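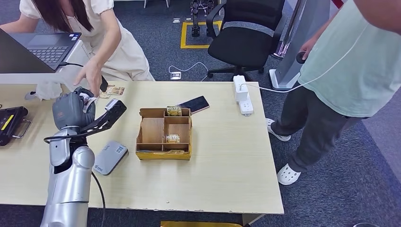

The multi-fingered hand on the arm, with a card between its fingers. The cardboard organizer is in the middle of the desk.

Two hands, one organizer

June 2022

We had the Mero hand on loan for two weeks and I wanted a fair comparison with the Rongate two-finger gripper we normally run. Same arm, same desk, same job: pick up small flat cards and little boxes and put them into the sections of a cardboard organizer.

I did 11 runs with each. Garnet Carrier kept the log and I drove.

The boxes were easy for both. The Rongate closes on a small box and that's the end of it. The Mero takes longer to get its fingers into position, and I had to slow the approach so it wouldn't knock the cardboard walls on the way in. Once I did that it placed boxes about as well as the gripper.

Cards are a different matter. Two flat fingers can't get under a card lying on a desk, so with the Rongate I ended up sliding each card to the edge and pinching it there – slow, and it dropped 2 of them. The Mero can press with one finger and bring another one in from the side. It missed on the early tries and got better when I lowered the wrist a little and turned down the grip force. It still bends thin cards if you let it.

The cable is my main complaint. It hangs off the side of the arm in a big loop, and I spent a good part of the first morning working out which wrist angles I could use without pulling on it. Robichaud sells a clip for this and I've ordered one.

Controller was the Jaklow for all of it. No trouble there, apart from having to load the finger presets again after every restart.

For boxes I'd stay with the Rongate. For cards I'd like the Mero back, and we've asked for it again in September.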